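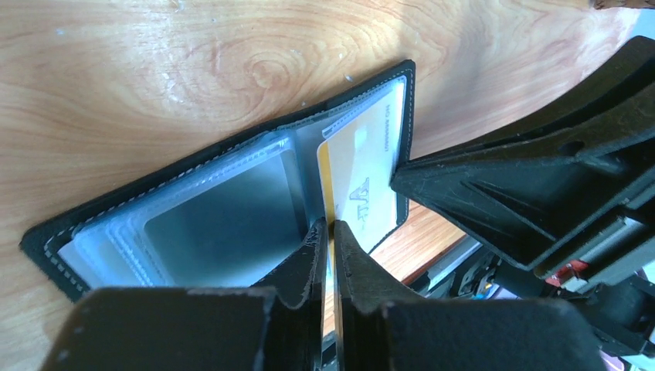

Snædís Dalsgaard says I should stop blaming the planner and go look at the timestamps. Her comment on the last post, more or less: a pinch on something as thin as a card is a timing problem first and a geometry problem second, and if the wrist view and the joint states don't agree on what "now" means, no amount of replanning is going to save you.

OK. Fine. Went and looked.

She was right, mostly. Quick notes before I forget all of this, sorry for the mess.

Joint states come in at 200 Hz and get stamped when they're read. Wrist images get stamped when they arrive at the logger. Not when they're exposed, when they ARRIVE. So every image is a bit old and pretends not to be. You'd never notice with a block or a mug. With a card in a sleeve you notice, the fingers close on where the edge used to be.

Worse, the delay isn't constant. I pulled one run out of Kikico (2,857 wrist frames) and plotted the gap between frames. Mostly flat, then a bump, then flat, then a bigger bump. The bumps line up with the log rotating to disk. My own code, from April, with a comment over it that says "fine for now".

So, fix number one: stamp at exposure, carry that stamp all the way through, and have the controller interpolate the joint state back to it. Eight lines. Took me most of an afternoon, most of that was finding the second place where the stamp gets overwritten. There's a helper in Helari that "normalizes" headers and it just puts the current time on everything. Why. It's out now, and if you're on the old branch you want to pull.

Fix number two is uglier. With two arms working on one small flat thing, each arm had its own clock offset, estimated seperately at startup. One arm holds, the other pulls, and they disagree about when the pull starts. Not by much, but by enough that the holding side gets a yank it wasn't expecting and the force limit kicks in. Now there's one offset, shared, re-estimated while idle. I don't love the re-estimating part. It can jump. I clamp it.

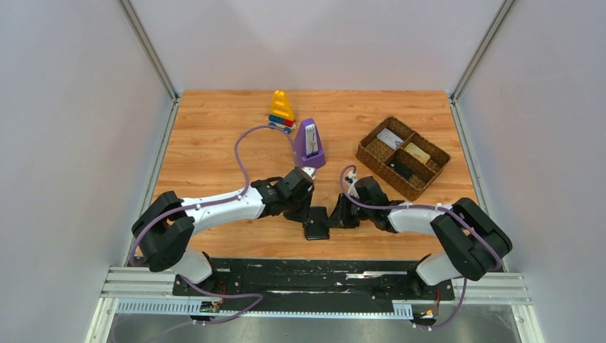 and then the cables, which is a whole other thing. The collision model has the links as capsules and knows nothing about any cable. Planner is perfectly happy to swing a wrist through a spot where a loop of cable will catch on whatever is standing on the table. For now there's a fat dumb cylinder over each forearm that stands in for the loop. It makes a lot of legal poses illegal, and planning time went up to 983 ms on the worst query in my set, which hurts. But I'd rather wait a second than stop the arm by hand again.

Somebody from Ní Chonaill asked by email if I could just learn the cable shape. Maybe? Someone could. Not me this month.

Stuff on the table that isn't part of the task: I leave it in. The perception side has to live with clutter, and if I clear the table for every run I end up with a segmenter that only works on clear tables. Brillilska taught me that one the hard way, whole demo built on a bare surface, then they moved it to a different room and it segmented the wood grain. Knots and all. Very confident about the knots.

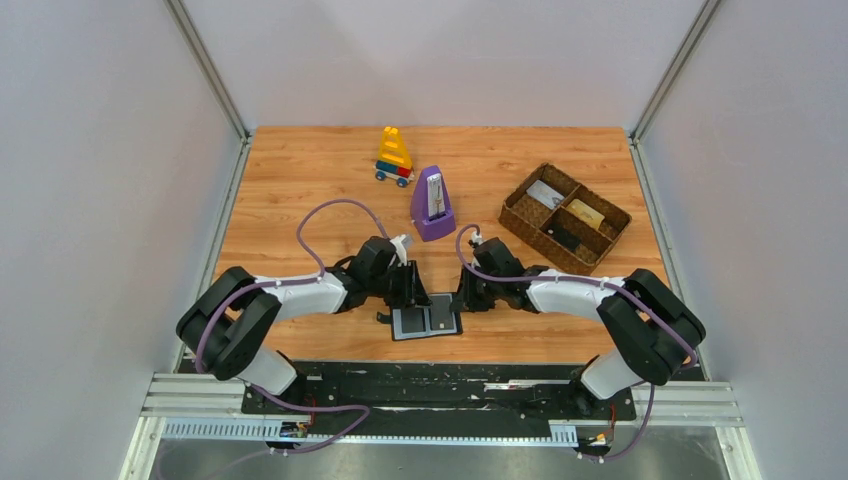

Fixed view, both grippers down at the front, basket over on the right.

Still broken:

Thin edge detection on clear plastic. The sleeves reflect whatever they feel like, and depth there is junk. I mask it out and go off the color edge of the card, so a clear card would be hopeless.

Gripper width readback is noisy near closed. A card is about as thick as the noise. So "did I grab it" is currently a motor current threshold and I hate it, it depends on how worn the pads are.

The viewer drops the right arm's trail when you scrub backwards. Cosmetic. Annoys me every single time.

Next up is rerunning the old set with the new stamps to see how many of the failures I'd filed under "planning" were really the clock. My guess is most of them. Will post teh plots when I have them, and Snædís, yes, you can have the raw logs, just need to find somewhere to put them.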